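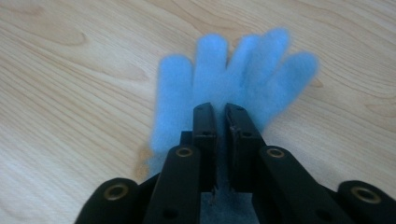

Workshop > Grippers > Notes from the bench

I have used the Dredov hand gripper since October, and in the last weeks I had also the Buchanan one on loan from Erkwood, so I could finally compare them on the same job. The job is gloves and mittens. You pick one up from the table, you put it down next to its pair, and you do this many times.

Soft things are harder than I expected. A wooden block forgives you if you come in one centimetre too high. With wool or fleece you close the jaws and you have only air, or a few hairs. With the Dredov I missed 12 grasps out of 40 on my first evening. With the Buchanan I missed 3, but it is heavier and my wrist was complaining after around 35 minutes.

I still prefer the Dredov for small items. The jaws are narrow and I can see between them what I am taking. The Buchanan pads are wide — very good for a thick cuff, but not so good for a thumb.

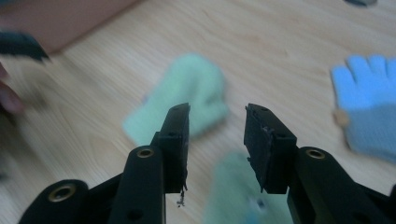 Should you replace the pads before you record with fabric?

Replace them when they begin to catch on the threads, and keep the old pair for hard objects.

For the controller I stayed with Zestier, which reads the opening width without trouble from both grippers. Only the zero position must be set again after each change, and I forgot this twice. The numbers then looked fine but every grasp was a little too open. Next I want to try socks, and a softer pad that I can cut myself.

3 comments
12 shares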